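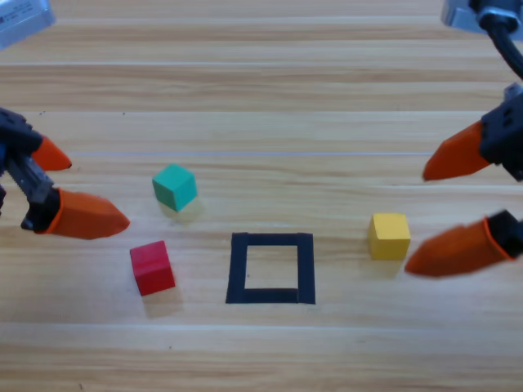 Two-arm table cell: blocks end up turned after I changed the fingertips

workbench_b

I look after a small training cell with two arms facing each other across a wooden table. Both have the Velar two-finger gripper with the soft orange tips, and both run off one Ovton controller. The job is simple. An arm picks up a colored cube, puts it down inside a square of black tape, opens, and backs off. Then the cube is moved out again and the next one goes in.

In July I replaced the fingertips on the right arm. The old ones had gone shiny on the inside faces and were starting to let cubes slip. I bought the new set from Boychuk, same part as before. I took the old tips off, put the new ones on, ran the gripper open and closed a few times by hand and started the program again.

Since then the right arm puts cubes down turned. Some land nearly straight and some are off by enough that a corner sits on the tape. The left arm, still on its old tips, is fine with the same cubes and the same program. I logged 262 picks on the right arm and 29 of them ended up touching or over the tape. Before the change it was maybe one a day.

What I have tried:

- Cleaned the new tips with a damp cloth and let them dry
- Retaught the place position over the square
- Slowed the approach to half speed
- Swapped the red and yellow cubes in case one was out of size

None of that made a difference I could see. The grip looks good to me once it closes. The cube sits between the two tips and doesn't move when I push it lightly with a finger. I have not touched the gripper body or anything at the wrist plate. Is there a setup step after changing tips that I skipped? The manual only has the part number and a drawing.

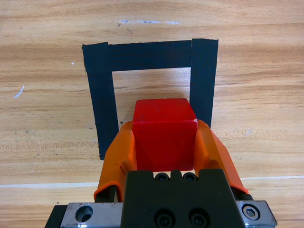
Ovtonuser_east

Yes, you skipped the close reference. The controller stores a position for fully closed and works out every grip from that. New tips are thicker on the inside face than worn ones, so the fingers now touch the cube earlier than the controller expects. It keeps driving until it hits the stored position or the force limit, and the soft material gives way unevenly while it does. That is when the cube twists. It can feel solid in the grip and still be turned a few degrees.

Do it in this order:

1. Stop the program and move the right arm clear of the table, tips pointing down, nothing between them.
2. Open the gripper all the way and clear the old close reference in the gripper menu. Clear it for the right arm only.
3. Jog the fingers closed slowly until the tips just meet. Stop when they touch along their faces. Don't squeeze.
4. Save that as the new reference.
5. Put a cube between the tips by hand, square to them, and close at low force. Read the position value and write it down.

On ours a good close on a cube reads about 740. Yours will be different if your cubes are a different size, so compare it with your left arm and not with me. Left and right won't match exactly while one has old tips and the other has new.

After that, reteach the pick positions. You only mentioned the place position. If the arm comes down a little to one side of the cube, one tip touches first and pushes it around before the other arrives. Check that both tips reach the cube together. Go back to full speed last.

fixturecorner

Might just be the new rubber, give it a week. Ours were grabby at first too.

tk_maintenance

I wouldn't wait a week. New tips do get less sticky, but that won't correct a bad reference.

The answer with the steps is right. I'd add a check before step 1: make sure each tip is pushed fully home on its finger. If one sits higher than the other, you will get a turned cube whatever reference you save. I lay a steel rule across both ends with the gripper nearly closed. If it rocks, take the high one off and seat it again.

Also keep the old tips in a bag until you're done. If the trouble goes away when you put them back on, you know it isn't the wrist or the camera.

workbench_b

Update. One tip was not fully seated, the one farther from the cable. I fixed that, saved a new close reference and retaught all the picks. I ran it Tuesday from 7 in the morning until lunch and no cube touched the tape. I'll do the left arm's tips next month and set the reference at the same time.

Related on Skilavon Help

Gripper opens but will not close after power cut
How often to replace soft fingertips
Ovton controller: copying positions from one arm to the other
Tape or paint for marking a place area on a wooden table
Velar gripper reports force limit with nothing in it
Cable rubbing on the wrist mount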